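A Sunday at the Mamport Salt Works
Sun 3 May

I had passed the sign for the salt works many times on the bus to Hikby, and I always thought that I would go in one day. This spring they held an open day, and I finally went. I was there from the first tour until the gate closed, and I would like to write down what I learned before I forget it.

Getting there

The bus stops at the crossroad, and from there you walk along the dike for 2 kilometers. There is no shade and on that morning the wind was strong, so please bring a jacket even if the sun is shining. At the gate I paid 4 euros and received a paper ticket and a very small bag of salt. The tours were in two languages. I took the English one, which had fewer people and a slower guide, and this suited me well.

The ponds

The tour began outside. The sea water comes in through a wooden gate at high tide and then moves from pond to pond, each one more shallow than the last. Our guide explained that the water must stay in the first ponds for many weeks, and that a single heavy rain in August can spoil the work of half a summer. In May there is almost nothing to harvest yet. The workers were repairing the clay walls, and we were allowed to press a piece of clay with our hands. It is softer than I imagined, and it does not wash off easily. I had it under my nails until Tuesday.

A board by the path says that there are 400 ponds in total. Many of them are now left for the birds. I saw avocets for the first time in my life and I stayed too long with them, so I had to run to catch my group.

The store and the packing rooms

After the ponds we went indoors. The packing part was built by the Pylypenko company, who took over the works when the old owners gave up, and it is much more modern than the rest.
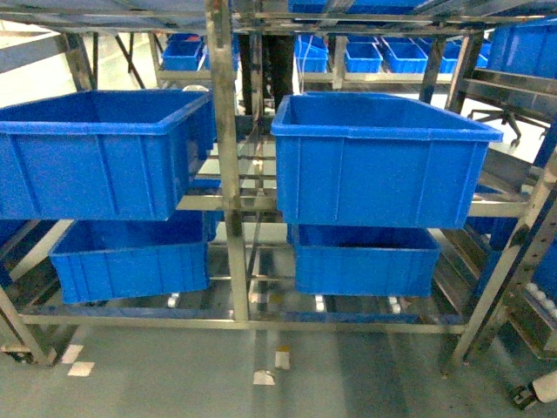
I asked how long the salt must rest before it can be sold. The answer was longer than my question. The coarse gray salt rests through one winter, so that the bitter water can drain out of it. The fine white salt, which is taken from the surface by hand on calm evenings, needs less time but more care, because it breaks when it is moved too often. Last year the works sold 2,768 boxes of the white kind, and most of it stayed in the region.

We also tasted. There were four little dishes on a table and we dipped slices of cucumber into them. I could taste a difference between the gray and the white, but I could not tell the smoked one from the one with seaweed, and I was a little ashamed of this. A lady beside me guessed all of them correctly. 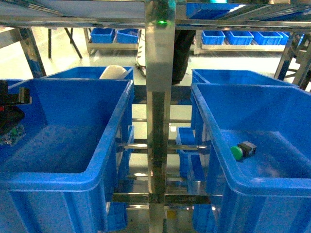
The café and the shop

The café is called Surasura and it is in the former stable. I ate a potato soup and a bread roll with salted butter. The soup was good, the butter was excellent. The line was long at noon, and I would advise you to eat before the tour or to wait until two o'clock.

In the shop I bought one jar of the gray salt and a postcard of the old wooden gate. They accept cards, but the machine was slow, so cash is better.

The way back

On Sundays the last bus to Hikby leaves early in the evening, and I reached the stop with only a few minutes left. Next time I want to come in August, when the harvest is going on and visitors may stay on the dike until sunset. The guide said that no reservation is needed for this, only good shoes.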